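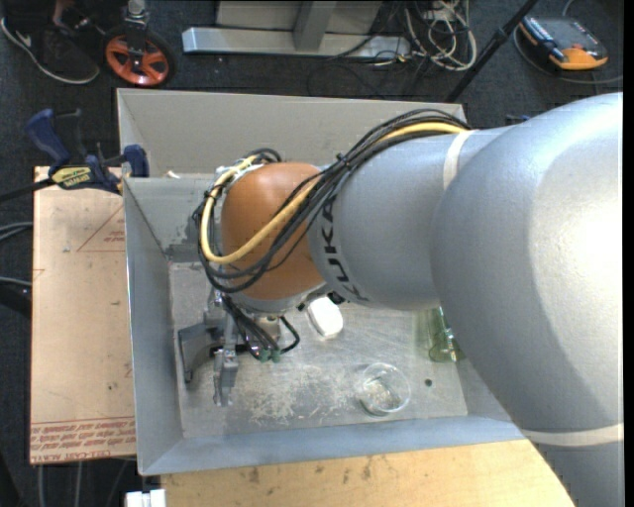

Stan 6.2 desktop client drops the per-folder upload limit

4/30/24 – Cameck has released version 6.2 of the Stan desktop client, the sync program for its file storage service. The main change is in how whole folders are uploaded. Earlier versions stopped with an error when a folder held more than 800 files, counting those in subfolders. The new client splits the job into batches and keeps the folder tree as it was on the local disk.

Each batch holds up to 264 files. If the connection fails, the client resumes at the first file of the unfinished batch and does not resend the ones already confirmed by the server. Files of different types can be mixed freely. Names that contain a trailing space or a colon are still rejected, and the client now writes them to a log in the user's profile folder.

"Most support tickets on uploads came from people moving an old archive in one go," said Mateja Kovačević, who manages the client team at Cameck's Sturkport office. "They got partway through and had to work out by hand which files were missing."

Moving folders between two accounts is also handled differently. The transfer runs on the server, so nothing is downloaded first. Shared links pointing to a moved folder stop working and must be created again. Version history is kept for the files themselves but not for deleted items – those stay in the recycle bin of the original account.

The installer is 95 MB and needs administrator rights. Users on version 5 have to uninstall it before setup will run; settings are carried over, but the local cache is rebuilt on first start. On large accounts this can take several hours, and the client shows no progress bar while it runs.

Bujar Lazarević, who maintains the Linux build, said that version is being tested and is due in May. The web uploader keeps the old limit for now.

Filed under: Cameck, Stan, folder upload, sync clients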